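Questions people keep asking us about the hand and gripper tryouts

I started keeping a list of the questions that land in my inbox after every tryout, and it got long enough that I figured I'd just answer them all in one spot. Some of these come from people shopping for their first gripper, some come from people who know a lot more than I do and want to argue (please keep doing that!). I'll add to the page when I get new ones.

What are you trying to find out?

Which hand or gripper I'd want on the end of an arm if the job is moving molded plastic parts between shelves, bins and a work table. That's it! I'm not ranking anything for surgery or for picking strawberries. The parts are black, they have a raised rim and a shallow inside, and they're a bit awkward because there's no obvious handle on them.

Which ones are in the comparison?

Three end up on the list: the Terkia hand, the Flundari hand and the Bozkurt two-jaw gripper. The Flollance controller runs all of them, so I'm not comparing one company's software against another's by accident. I did that the first time and had to throw out all my October notes, which still stings.

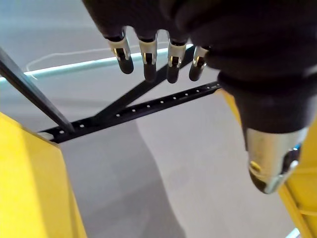

Flollance test room, 11/28/19

Why do you put a glove on a robot hand?

I get this one more than any other. The black fabric covers the knuckle area and leaves the metal joints and the tips of the fingers out. I like it for keeping dust and stray threads of packing tape away from the moving bits, and it's a lot cheaper to swap a glove than to clean a knuckle. The downside is that a worn glove bunches up and you can't see what's going on under it. I take mine off at the end of the day and have a look.

Does the thumb matter that much?

Way more than I expected. On paper everybody compares finger count, and I did too. Then you go to grab something with a rim and you find out that four fingers are only as good as whatever they're pushing against. If I could ask a sales rep only one question, it would be how far the thumb swings out and how hard it pushes once it gets there. Ask for both numbers. They like to give you just the first.

What does the wrist camera do for you?

It gives me a close view of the fingertips when the head camera can't see past the hand. I wouldn't steer by it alone, though. The fingers take up a big share of the picture, and once the hand comes in low over a part you're mostly looking at knuckles. I use the head view to get there and the wrist view for the last little bit.

Can you run two different grippers on the same robot?

Sure, and I think more people should try it. We do a lot of our two-arm lifts with a small pinching gripper on one side and a hand with fingers on the other. The pincher takes hold of an edge, the hand wraps around the other side, and you get a nice honest look at what each is good at. The pincher is simple to aim and easy to explain. The hand forgives you when your aim is off.

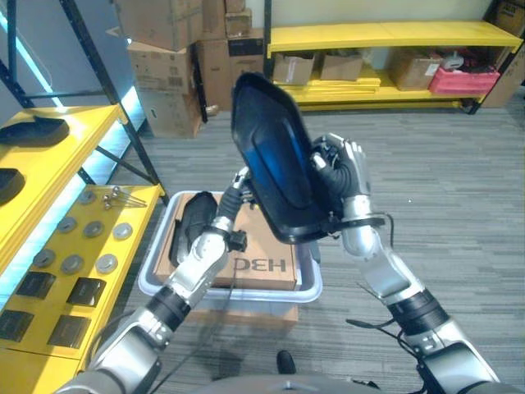 End Effector Team, Flollance

Isn't it a pain to get two arms to agree?

Yes! Oh boy, yes. If both sides are set to hold their position stiffly, they'll fight each other through the part, and plastic flexes just enough to hide it from you for a while. What worked for me was letting one arm lead and setting the other one soft. I make the pinching side the leader, but I know people who swear by the opposite, and I haven't seen a test that settles it.

What about shiny parts?

Shiny is a camera problem before it's a gripper problem. A glossy surface bounces back whatever is near it, and the depth reading can go patchy right where you'd like it to be solid. I get better results aiming for the rim and leaving the middle alone. Moving your lights helps too, so try that before you spend money on another camera.

Why lift out of a bin? Wouldn't a table be easier?

It would, and that's kind of the point. A bin has walls, so your wrist has to come in at an angle it doesn't love, and a fat forearm will bump the side. A gripper can look wonderful on an open table and then fall apart at a bin. I do both, and I write the scores down separately so the easy one can't cover for the hard one.

How many attempts are in your log?

The log stands at 1033 grasps. Please don't be too impressed, plenty of those are me repeating the same bad idea with a slightly different finger setting.

How do you decide whether a grasp counts?

The part has to come up, stay up through a slow turn of the wrist, and go back down without being dropped the last inch. If I have to nudge it with my own hand, it's a miss. I also mark "ugly" next to the ones that passed but made me wince. The ugly column has turned out pretty useful when I'm choosing between settings.

Does table color matter?

A little. Black parts on a bright yellow top are easy to pick out, so finding the outline is rarely what goes wrong. Shadows are trickier. A hand held over the table throws a dark, finger-shaped patch, and black parts and dark shadows can look like cousins to a simple color filter. If your setup looks for "dark thing on light thing," have it check depth as well.

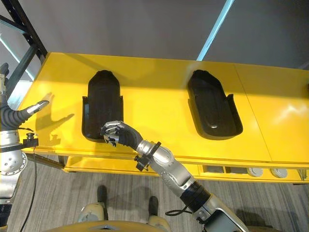
Bozkurt users will tell you the thin rim is where a two-jaw gripper wins, and one of them wrote in to say I was being unfair to it: "You keep starting from above with the fingers pointing down. Come in from the side with two flat jaws, close on the rim, and you're done before the hand has finished curling."

Fair enough, and I went back and tried it that way. Side entry on the open table did go better for the Bozkurt than my from-above numbers made it look, so I've changed the table scores. The bin scores stay where they are, there just isn't room to come in flat.

Which one should I buy?

If your parts all look alike and they sit out in the open, get the two-jaw and spend what you save on decent lighting. If you're dealing with bins, or with parts that show up at odd angles, I'd go for a hand. Between the two hands I lean Terkia for the thumb and Flundari for how quickly I can change a fingertip. I've gone back and forth on that 2 times already, so check the page again before you sign anything.

Can I send you my own parts to try?

Yes, as long as they fit on a shelf and you don't need them back in a hurry. Put a note in the box saying where you'd grab the part yourself. I always try that spot first.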